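From: Intan Liem
To: gripper-club list
Subject: Re: wrist view over the clear plastic

On Wednesday, Kayode Garba wrote:
> Depth drops out whenever the wrist is low over the clear plastic.
> Out of 30 approaches I got 15 with a usable height estimate. Is
> it the exposure, or do I need to redo the calibration? I would
> like to settle this before Amr freezes the branch.

Calibration is fine. I re-ran it with the Misport target and the residuals match the August values. Exposure is part of it. Auto mode meters on the whole image, the gripper takes up a lot of that, and the glare on the plastic saturates. Fix the shutter and set gain by hand. 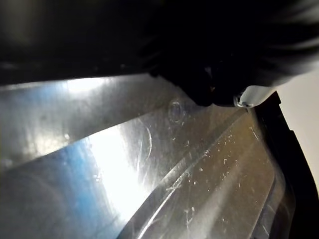

The second problem is the matcher. It locks onto scratches and reflections, and reflections shift as the wrist moves, so the height comes out wrong even when the confidence is high. I would mask out anything above 240 in gray level and fit the plane only to points that hold still over five poses.

If that is still not enough, drop vision for the last 29 mm and use contact. Stop the descent on motor current, not position. Bayu's limit in the Nullden config is too high for this; start at half and work up.

Please post the log before the Landadov practice run. Only the last 4,000 lines, the list server rejects anything bigger.

Intan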